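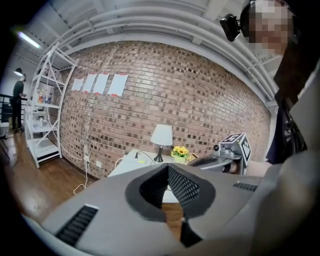 I've wanted a decent spray mop for years and kept putting it off, mainly through stubbornness. My old string mop was a gift from my mum and it seemed rude to bin it. But we've got wooden floor, as you can just glimpse in the photo, and a sopping string mop is pretty much the worst thing you can drag across it (I know, I know, I did it for ages). So in June I finally gave in and ordered the Plistberg spray mop from Bolow, who had it for £40 with two pads in the box.

Putting it together took about as long as the kettle. The pole comes in sections that click into each other, and the bottle slots in at the front with a quarter turn. The instructions are one folded sheet of tiny drawings and I only needed them for the trigger, which has a little plastic tab you have to pull out first. I missed that and spent a good while squeezing away and wondering why nothing came out!

Once it's going I love it. The spray is a proper fine mist, so you get a light film and no puddles, and the head swivels enough to get under the sofa without shifting anything. Our hall had a greyish patch by the front door that I'd decided was just the colour of the hall now. Two goes and it was gone – I did feel a bit ashamed.

The pads are good too. Mine have been through the wash 4 times and they've kept their shape, though the edges are going a bit fluffy. They stick on with that hook and loop stuff, and it grips so hard that peeling off a wet one is a job for rubber gloves.

Grumbles, then. The bottle is too small. I can do the hall and the kitchen and then I'm back at the sink before I've even started on the front room. The trigger is stiff as well, and if you've got sore hands I'd have a go in a shop before you buy. And the hanging loop at the top of the pole is so mean it won't go over any hook I own, so it lives propped behind the kitchen door and falls on me most mornings.

I'd nearly bought the Plamolen one, which had 1,247 reviews on the page I was looking at, and I gave up reading them after the third argument about vinegar. For what it's worth I just use warm water and a tiny squirt of floor soap, and it dries without streaks as long as I don't get carried away.

Would I buy it again? Yes, but I'd get spare pads at the same time. They're sold separately and the postage on its own is daft.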